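Hand Grippers at the Sorting Table: Changes to Work in a Garment Returns Room

Student project report, Work and Technology module
Author: Florante Tan
Submitted: Tuesday, October 29, 2019

1. Background

Kultau handles returned clothing for small online shops. Its returns room in Pistetbridge receives garments on hangers, separates the two, and sends the garments on for checking. The hangers are sorted by type and go back into use. The room has always been run by hand. In the past year the firm has begun to prepare for a sorting arm, supplied under the project name Saludo, which is meant to take over the hanger work on one of the tables.

The arm learns from recorded human work. Staff carry out the task with a pair of hand-held grippers, one in each hand, and a camera on each gripper records what the fingers do. The recordings are used to train the arm. This report is concerned with the period before the arm is installed, when the people in the room are doing their old job with new tools. Most of the writing I found on warehouse automation begins at the point where the machine arrives. The preparation period is treated as a technical matter, although it takes up staff time and alters how that time is spent.

2. Questions

The project set out to answer two questions. First, what changes in the task itself when it is done with grippers? Second, what changes in the working day of the people who do it?

3. Method

I spent four shifts in the room as an observer, took notes at the table and held short interviews with the staff who had used the grippers. The interviews were not recorded. I wrote them up the same evening and each person was given the chance to correct my notes. Two people asked for changes, both on points of timing. I also had access to the room's recording log, which listed 1416 recordings at the time of my last visit. I did not watch all of these. I read the log entries for the most recent 500 and sorted them by the reason given when a recording was rejected.

Staff are not named in this report. Job titles are given only where they matter.

4. The work station

The station is a white table with a light wooden edge, set up to one side of the ordinary sorting line. Items are brought over from the line on a flat cart, which the staff call the Trollico after the label on the old ones. The table is cleared between recordings and the items are laid out afresh. The layout is varied on purpose, so that the arm does not learn a single arrangement. 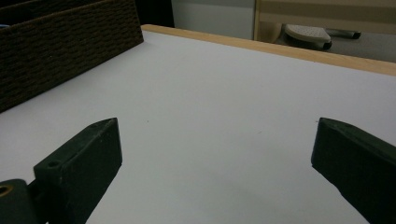
Each recording covers one short task and starts with the grippers open. The person then picks up the item, moves it or turns it as the task sheet says, sets it down and opens the grippers again. A recording is rejected if the item is dropped, if a bare hand enters the view, or if the person stops for too long in the middle. The last rule is the one that staff disliked most. In ordinary sorting, a short stop to look at an item is part of the job. In recording, it counts against the take.

5. Findings: the task

5.1 Speed

All the staff I spoke to said that the grippers were slower than the hand. My own timings agree with this, but I have left them out of the report. They were taken with a stopwatch from across the room and the start and end points were not consistent enough to compare.

5.2 Loss of touch

A hand can find the edge of a hanger under cloth. A gripper cannot, so the person has to look. Staff reported that they leaned further over the table than before and that their eyes were tired by the end of a session. One sorter said she had not known how little she looked at her hands until she had to.

5.3 Grip and angle

Hangers gave more trouble than I expected. A plastic hanger is smooth, and its curved parts tend to turn in the fingers when it is lifted from one point. The usual answer was to use both grippers, one to hold and the other to steady or guide. This is not how the same people handle hangers on the line, where several are often swept up in one hand.
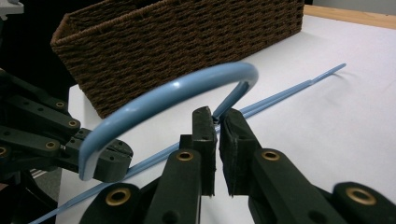

The result is that the arm is being taught a method which did not exist in the room before. It was worked out at the table by the sorters, mostly by trial, and was passed from one to another by showing. When I asked the shift lead whether it was written down anywhere, she said that it was not. The task sheet states the start and the end of each task and leaves the middle to the person.

I consider this the main finding of the project. The recordings are described in the firm's own papers as a record of existing skill. What I saw was closer to the design of a new way of working, done by people whose job title and pay had not changed.

5.4 Rejected recordings

In the part of the log that I read, the most common reason for rejection was a dropped item, followed by a pause. Several entries had no reason filled in. Staff told me that the column was often left blank at the end of a shift, so the order of the reasons should be read with care.

6. Findings: the working day

Recording sessions are booked in blocks, and the person doing them is taken off the line. The line target is lowered for that block, but the people left behind said that the change was too small. Friction over this came up in most of the interviews, more often than any worry about the arm itself.

The grippers also put weight on the wrist. The room has a rule that nobody records for more than two blocks in a shift. It was kept on three of the four shifts I observed. On the other, one person did a third block to cover an absence.

Views on the arm were mixed. Some staff expected to be moved to garment checking, which they regard as better work. Others had been told nothing definite and did not want to guess. Those who had recorded the most tended to be the most doubtful about how well the arm would cope, and gave exact reasons, such as tangled hooks and clear plastic.

7. Limits

The study covers one room and a small group. All my visits were on day shifts. I had no access to the supplier of the arm, and the account of how the recordings are used comes from the shift lead.

8. Recommendations

The methods worked out at the table should be written down, with the sorters who devised them credited by name if they agree.

The line target during recording blocks should be reviewed with the people on the line.

The limit on blocks per shift should be entered in the rota, where at present it is passed on by word of mouth.

Staff should be told in writing which jobs will be open to them once the arm is in use, and from what date.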